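Looking after a brass mouthpiece and valves at home

I play second trumpet in the Skestcombe town band, and in January I began to write down the small things that keep my instrument working between the visits to the repair shop. They are simple, but I learned most of them too late.

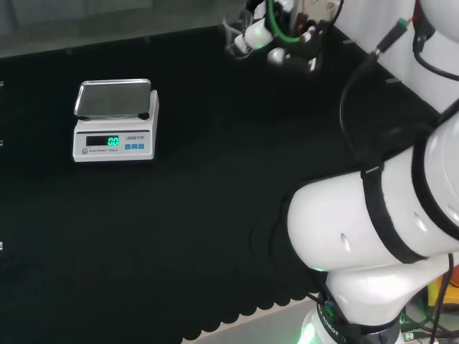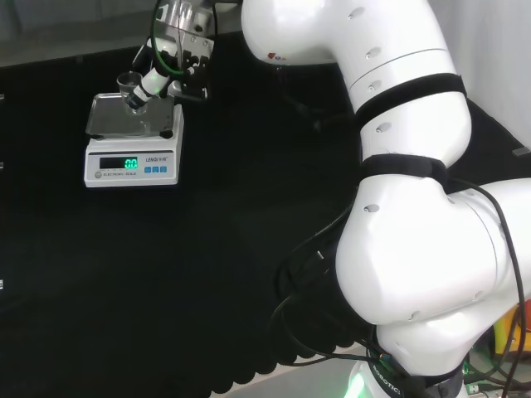 Wash the mouthpiece every week with warm water and one drop of dish soap. Push the small brush through from the narrow end, then rinse. Do not use boiling water on silver plate, and never put it in the dishwasher.

For the valves, take out one at a time. Wipe it with a cloth that leaves no fluff, put four drops of oil on it and turn it until it clicks. The valves have numbers on them – follow the numbers, or no air will pass and you will think the trumpet is broken.

Slides need grease, and valve oil is too thin for them. A tub of 40 grams has lasted me three years. Old grease becomes hard and green, so wipe it off fully before you put new.

If the mouthpiece is stuck, do not use pliers. I did this once and the shop in Avville needed two weeks to repair the leadpipe. They have a proper puller and it takes one minute.

A bath for the whole trumpet is enough twice a year. Take out the valves first and keep the felts dry. I lay an old towel in the tub, because the lacquer scratches easily, and I leave the slides to dry overnight on the kitchen rack.

Empty the water key before you close the case, also after a short rehearsal.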